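Kollik Planner 4: motion planning for two-hand bathroom tasks

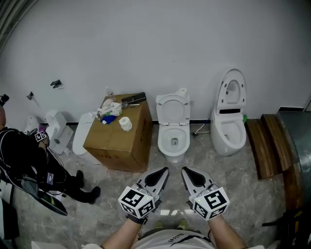

The planner takes hand paths recorded with marker cubes and changes them into joint paths for your arm. It needs no CAD model of the room. Lids and seats are handled as hinged parts, and you can set the force limit for each hinge.

Replanning time: 32 ms
Path points per task: up to 4000
Ready task templates: 40

Made by Zosari. License for one workstation: 662 EUR. Findow log files can be imported directly.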